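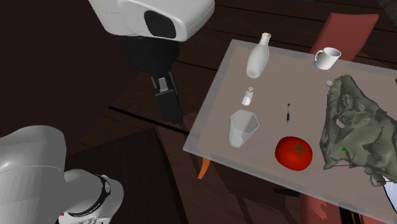 **Household manipulation** is the branch of robotics concerned with chores carried out in occupied or domestic-style spaces: clearing a table, sorting dishes, folding laundry, putting groceries away. It is usually treated separately from floor care, where single-purpose machines have been sold for many years, and from factory handling, where parts arrive in known positions.

## Scope

Most authors divide chores by what the hand must do. *Pick-and-place* tasks move an object from one spot to another without changing it. *Tool tasks*, such as peeling or wiping, require steady contact force. *Deformable tasks* involve cloth, bags or food that change shape when held. A chore as a person would name it generally mixes all of these. Clearing up after breakfast may call for lifting a mug, scraping a plate, wringing a cloth and deciding whether half a tomato is worth keeping.

## Current ability

Pick-and-place of rigid, opaque objects is the most mature of the three. An arm with a two-finger gripper can pick up a mug or a bottle if the item stands clear of its neighbours and the camera has an unobstructed view. Reliability falls in clutter and near the walls of a container, where the fingers need room that may not be there.

Clear and translucent items remain awkward. Depth sensors that rely on projected or reflected light often return gaps or false surfaces on glass, and the edge of a tumbler may be lost against a pale background. Thin utensils lying flat are a separate difficulty, as they offer little height to grip.
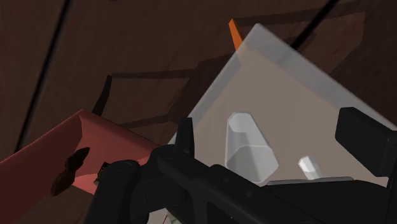
Bins and tubs are favoured as destinations in sorting trials. A release anywhere inside the rim can be counted as a success, which tolerates errors that would be unacceptable on a shelf. Retrieval from the same tub is harder, and results for the two should not be combined.

Cloth is handled poorly outside fixed set-ups. A crumpled towel has no standard grasp point, and much of its surface is hidden from any one camera.

## Simulation

Much development is carried out in simulation, where a scene can be reset at no cost and lighting or colour varied at will. Rigid contact is modelled adequately for many purposes. Friction, soft materials and liquids are modelled less well, and a controller tuned in simulation commonly loses performance when moved to hardware. Soft goods are sometimes represented by rigid meshes, in which case the results say nothing about folding.

## Evaluation

The Okska protocol, drafted by Kathleen Phelan, scores a table-clearing run on 3 measures: items correctly placed, items dropped, and human interventions. Its standard layout uses 7 items and 2 containers. In the Dusmont trial of November, an arm running the Genesetti planner completed 43 per cent of runs without intervention. Failures were concentrated on glassware.

Finbarr Moriarty has criticised the protocol for leaving out elapsed time, arguing that a run much slower than a person's has limited practical value. The revised draft, dated Wednesday, December 10, 2025, adds an optional time limit.

## Shop-floor use

Light commercial work, including tote sorting and kit assembly, has adopted similar equipment sooner than homes have. The stock is catalogued, the lighting is controlled and a worker is nearby to clear faults. Pongsiri tote cells, for example, route any item the gripper fails to lift to a manual station.

## See also

- Bin picking
- Grasp planning
- Deformable object manipulation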